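Resealing grey marble worktop: how often?

Fendico_fan44
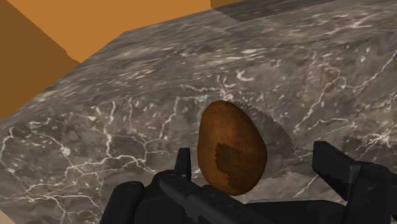
Sealer on marble slows absorption and does nothing against acid. My Wudard sealer claims 5 years, yet oil marks now appear within an hour. Veining as dense as on this grey top, white lines forking over charcoal patches, hides light etching well, so I test with water drops. Reseal yearly?

obi_stone
Yearly is too often if water still beads. Residue builds up and goes cloudy.

Flelarden
Disagree. Kitchens need it every December, whatever the drops do. Hone with 400 grit first.

obi_stone
400 grit will take the shine off a polished top. Acetone wipe, then reseal.

Fendico_fan44
Acetone it is. Will test under the toaster.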